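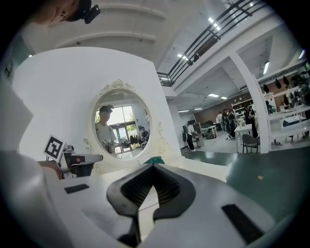

3 min read

Workshop Notebook, Display and Fittings
Entry for September, afternoon session
Entered by: Pacita Layug
Copies to: Keegan Perron, Josée Chan

Subject: Oval mirror on the curved partition, Nollby room set

The white oval mirror is now up on the curved partition. It is the ornate pattern with the scrolled crest at the top and a swirling flourish at either side. Staresow supplied it under the name Brurkevberg, and the delivery note gives the overall height, crest included, as 86 cm. The drawing issued by Paquette shows a plain oval without a crest. The drawing should be corrected before the next set is built from it.

Fixing. A flat-backed mirror on a curved wall touches along one vertical line only and will rock if it is hung from a single point. Two hangers were used, placed one above the other on that line, with felt pads at the left and right of the back to take up the gap. The pads on hand were too thin. Three layers were needed on each side before the mirror stopped moving when pressed at the flourishes. A proper tapered block should be cut for the permanent installation. Kevin Foley has the offcuts and has agreed to make a pair.

Hanging height. The first position followed the drawing and put the crest too close to the top of the partition for the eye to read it as a separate shape. The mirror was lowered by the width of a hand and checked again from the entrance side. Keegan Perron preferred it lower still. I did not agree, and the present position stands until Josée Chan has reviewed it.

Finish. White on white was questioned at the planning stage. With the carving in relief the frame holds its own against the smooth wall, provided the light comes from one side. Under the overhead fittings alone the flourishes flatten and the crest nearly disappears. Request made to Brayden MacPherson for a side light on a stand, to be tried before any decision is taken on repainting the wall. No paint is to be ordered in the meantime.

Cleaning. Dust collects in the scrolls of the crest. Use the soft one-inch brush, dry, working from the top down. Glass cleaner is to be put on the cloth and kept off the frame. The spray bottle left a dull patch on the test piece last month and I do not wish to see the same on this one.

Handling. The carved parts project beyond the oval and are the first thing to strike a door frame. Carry the mirror by the lower edge and the back, never by the crest. If it must come down, two persons are required, one of them on the glass side.

Outstanding:
Corrected drawing from Paquette, crest shown
Tapered blocks, one pair (Foley)
Side light on trial (MacPherson)
Height to be confirmed (Chan)
Return the unused felt to the fittings drawer and mark the packet as thin

Amendment, 4:30 p.m. The lower hanger has been tightened a quarter turn. No movement at the left flourish. Slight movement remains at the right, to be looked at when the blocks are fitted.

P. L.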